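10 January 2020

Since October I have been looking for a table for the small room, and now I have one. It is white, it is from Asberg, and it cost me 276 euros with the delivery. My friend Katalin Szűcs thinks I paid too much. She found hers in a second-hand shop in Juremow for much less, but hers has a burn mark from an iron and one leg which is not quite the same as the others.

I was afraid of the white. My mother had a white kitchen table when I was a child, and I remember mostly that we were not allowed to do anything on it. No felt pens, no beetroot, no glue. So for a long time I was sure that I wanted oak, and I even went two times to Lykkegaard to touch the oak ones. They are beautiful, but in my room, with the window to the north, I think it would be too dark by three in the afternoon.

A white top gives some light back. In the evening I switch on one lamp only and it is enough for reading or for sewing on a button. I also find small things more easily. Screws, pins, the little back part of an earring - on the old brown table I lost all of these.

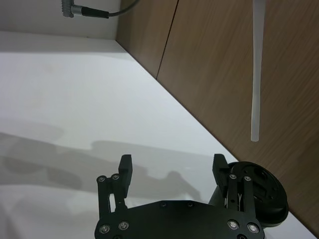 *A white tabletop, smooth and a little glossy, with soft grey tones.*

About cleaning I have already made one mistake. I used the rough side of the sponge on a spot of tea, and if you bend down and look along the surface you can find the place. Annapurna Varma, my neighbour from upstairs, told me to take only a soft cloth, warm water and one drop of washing-up liquid, and then to dry it with a second cloth. I do it so now, every evening, and it takes less time than I expected.

For hot cups I have cork mats. I bought a bottle of Idano polish too, 200 ml, but I have not opened it yet. The label says to try it first in a corner which is not seen, and I have still not decided which corner this is.

Next I need a chair. The old one is too low for this table, and with two cushions it is too high. If somebody knows a simple one under 200 euros, please write to me in the comments.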